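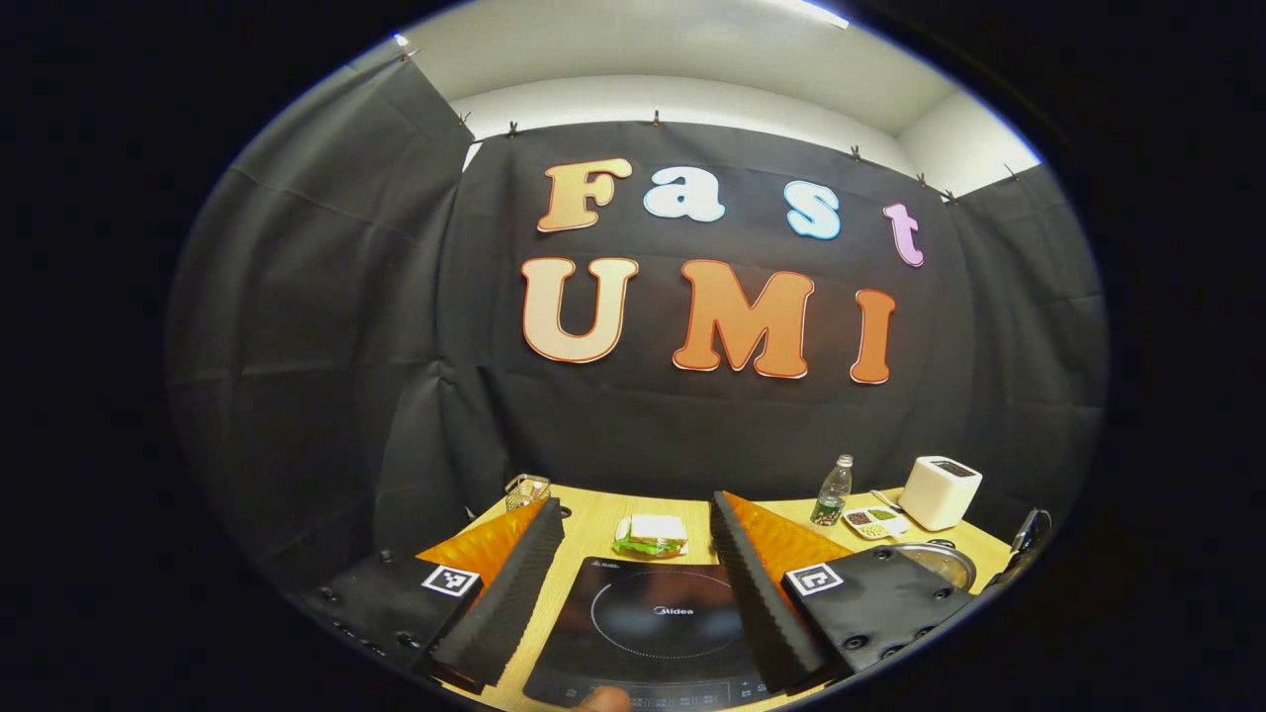 The cheapest wall in any rented room is a black curtain. Yasaman Parsa has hung one in church basements, school gyms and the back half of a tile showroom, and she still owns the first piece of cloth she bought for the job. It has a bleach mark in one corner that she folds under.

Parsa runs Skedeo, a two-person shop in Pelirberg that puts together backdrops for people who have a table, a name and not much money. Bakers hire her, and so do robotics clubs, choirs and dog trainers. Most of them want the same thing: a plain dark cloth with big letters on it.

Black is what she recommends nearly every time. Orange and peach show up well against it, and so do pale blues and pinks. A color that fades from light to dark within one letter is fine too, provided there is a thin light outline around the shape. Without the outline, the darker end of a letter can sink into the cloth when the room lights are low.

Cutting the letters takes longer than people expect. Parsa draws them on brown paper first and tapes the paper to a door, then walks to the far end of the hall. If she can't read the word from there, she draws it again. She likes short words in two rows, with the bottom row bigger. Four letters over three is a comfortable size for one curtain, and she mixes capitals and lowercase if the customer's name is written that way.

Clips are where she and her business partner, Mr. Đorđević, disagree. He would sew a sleeve along the top and run a pole through it. She uses small metal clips, because a clip can be moved after the letters are up and a sleeve can't. A bag of 50 lasts her a couple of seasons. They get left behind in other people's halls.

Then there are the creases. Cloth that has been folded in a box will show every fold line, up and down and side to side. Parsa owns a steamer and uses it for weddings. For a club night or a demonstration table she leaves the folds alone, and in nine years one customer has complained.

Her price for the basic set, with cloth, clips and one short name, is $90. Customers who want to do it themselves can buy the cloth alone, and she'll tell them how wide to get it: wider than the table, with enough left over to hang in loose folds at the sides. Pulled tight, it looks like a bedsheet.

The table itself she leaves bare if the top is decent wood. Her largest order so far came from Mever, a trade fair outside town, which wanted matching curtains for every booth. She turned down the letters on that one and sent only cloth.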